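Progress report to the Ziststead Fund
Project: Student robotics club, computer teardown track
Site: Brilldale Technical High School
Submitted 1st April

Where we are

The grant agreement asked for a report at the halfway point, so this covers everything up to the end of February and a little after. The short version is that the students are learning a lot and the robot is learning slowly. I was doubtful about the second part when we applied, and I put that in the application. I remain doubtful.

The aim, as funded, was for the club to teach an arm to take apart retired desktop computers: memory out first, then cables, then the drive. The application called this "within reach of a motivated team in one school year." I didn't write that sentence and would have cut it.

Attendance

The club has 11 regular members. Four of them had never opened a computer before they joined and now do it faster than I can. We lost a few people after the first month, mostly to track season and one to a part-time job, and I don't expect them back before summer.

Spending

We have spent $3,310. Most of that went to the gripper and its mount, with the rest on screws, replacement fingertips, cable sleeves and one power supply that was our own fault. The Gbeho software license was supposed to be free for schools. It is free for 3 months, and the renewal quote is attached separately. I would ask the fund not to pay it until the team can show what the paid version does that the free one doesn't. So far I have heard claims and seen a slide.

What works

Reaching into an open case works, provided the case has been set down in the taped rectangle on the bench. The students have written a decent checklist for this and they follow it most of the time. Recording a session and labeling it afterward also works, though labeling is dull and tends to fall to the same two people.

What doesn't

Memory latches are the sticking point. A person opens one with a thumb and doesn't think about it. The arm has to find a small clip at the end of a slot, push it the right way and stop before it bends something. On a good afternoon it manages this more often than it fails, but a good afternoon seems to depend on who is at the controls, and I don't count that as automation. The team's own log mixes assisted and unassisted attempts, so I can't give the fund a success rate I would stand behind. I have asked for the two to be kept apart from now on.

Cables are worse. The students have quietly moved them to "stretch goals" in the plan - I only noticed when I compared versions.

Current work is on the Dell towers, with the side off and the board, memory slots and wiring all in reach.
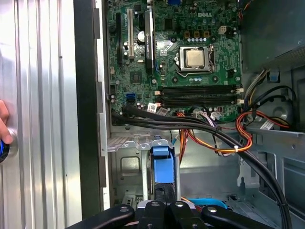 Shuk-fan Tam thinks I am measuring the wrong thing, and argues that a club which can explain why a latch attempt failed is further along than one with a lucky video. I agree with half of that. The fund was promised a demonstration as well as an explanation, and the plan still lists one.

Next steps

Separate logs for assisted and unassisted runs. One model of computer only until the memory step is repeatable. No entry to the Herico student challenge this year unless the unassisted numbers justify the fee, which the team knows and doesn't like. Cables stay out of the plan, this time in writing.

The remaining budget is enough for all of this without the software renewal.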